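Norndale residents' association publishes position on airfield consultation

NORNDALE, 21 May 2022
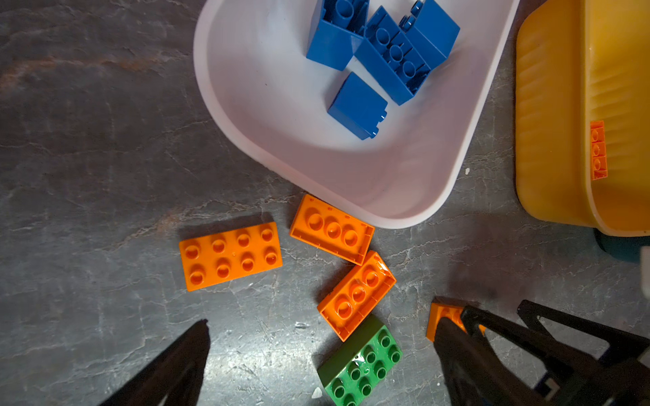
The Pikel branch supports the submission in full but regards the proposed limit on night movements as too high, and it has asked for that reservation to be recorded alongside the main text. It has also asked that any later change to the limit be put to a public meeting first.

The Norndale Residents' Association has submitted its written response to the consultation on the future use of Norndale Airfield. The response was approved by members at the general meeting in April. It covers operating hours, noise monitoring, ground access and the make-up of the airfield consultative panel.

On operating hours, the association accepts the present daytime arrangements. It proposes that scheduled movements after 2000 hours be limited to 2 per night, with exemptions for medical, search and rescue and diverted flights. Exempt movements would be logged separately and the log published each month.

On noise, the response asks for fixed monitors to be placed at Pikel and at the eastern end of Antwi Road. The draft plan relies on modelled contours only. The association does not dispute the method used to produce the contours but considers that measured data are needed to check them. It proposes that any departure recorded above 80 decibels at either monitor be reported to the panel, together with the runway in use and the wind conditions at the time.

On ground access, the association objects to the routing of fuel deliveries through Wukel village. The alternative route by way of the Antwi junction is longer, but it avoids the primary school and the narrow bridge. The response asks for a traffic survey to be carried out in term time before a decision is made.

On the consultative panel, the draft plan gives seats to the operator, the flying club and the district council. No seat is set aside for residents. The association requests one seat each for Wukel, Pikel and Antwi, with full voting rights. It also requests that agendas be issued in advance and that minutes be made public once approved.

The submission runs to 32 pages, including the noise and traffic annexes. Printed copies may be read at Norndale Library and at Wukel village hall during normal opening hours. Copies can be sent by post on request to the association's office.

Residents who wish to comment in their own right should write directly to the district council's planning office, quoting the title of the consultation. Individual comments do not need to follow the association's position.

ENDS

Notes to editors

The Norndale Residents' Association is a membership body with branches in Wukel, Pikel and Antwi. It is not affiliated to any political party.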